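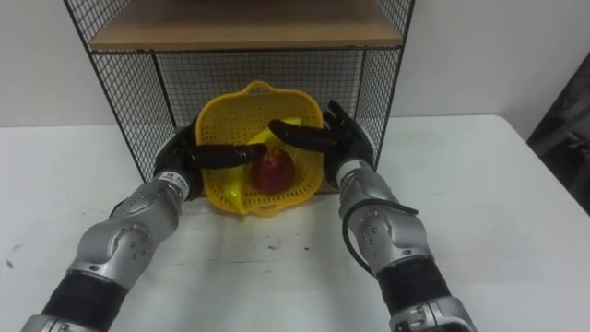

4.2 How separation statements were reported

The second part of the study looked at what entertainment sites did with a joint statement once a couple had put one out. We took 570 articles from the larger set of 2485 and read each of them in full. All were written in response to a statement posted on the personal account of at least one of the two people. Articles that only repeated an agency report word for word had already been removed at the first stage.

Most articles followed the same order. The opening paragraph gave the news and named the couple, and the second quoted the statement, usually in full if it was short. After that came a short history of the relationship, with the first public appearance, the engagement or wedding and any children. Sites differed mainly in what they put after the history. Some stopped there. Others added remarks from an unnamed source, and these remarks often went against the tone of the statement itself. A couple who wrote that they remained close friends could be described four paragraphs later as not having spoken for months.

Casado and Palacios coded the source remarks separately, using the scheme set out by Temba for engagement stories. The scheme had to be changed in one respect. Temba treats a source as friendly or hostile to the couple as a unit, and in separation stories the source nearly always speaks for one side. We therefore recorded which of the two people gained from the remark. Where the coders disagreed, Segura read the article and made the final choice.

Figure 4. Two robot arms with black hands reaching towards a yellow plastic basket in a black wire mesh shelf unit.

The wording of the statements was less varied than we had expected. Requests for privacy came near the end, often in the last sentence, and were quoted by almost every site that then went on to discuss the couple's home, holidays or new partners. Readers noticed this. In the comment threads kept by Plokis, complaints about the request being ignored appeared under long articles and under short ones, though the people complaining had clearly read to the bottom.

Comments switched off under a post were reported as news in their own right. So were deleted photographs and a change in whom a person followed. Tangen has called these "quiet announcements", and we keep his term here, with the limit that we apply it only when a written statement also exists. Cases where a site announced a split from deleted photographs alone are dealt with in section 4.3.

Length needs a brief word. Articles on Runeck were the longest, at times more than 2000 words, much of it older material about the couple carried over from earlier pieces. Flavik ran short items and updated them under the same headline, so the version we saved may differ from what the first readers saw. We used the version that was online on September 1, 2025 and did not try to recover earlier ones.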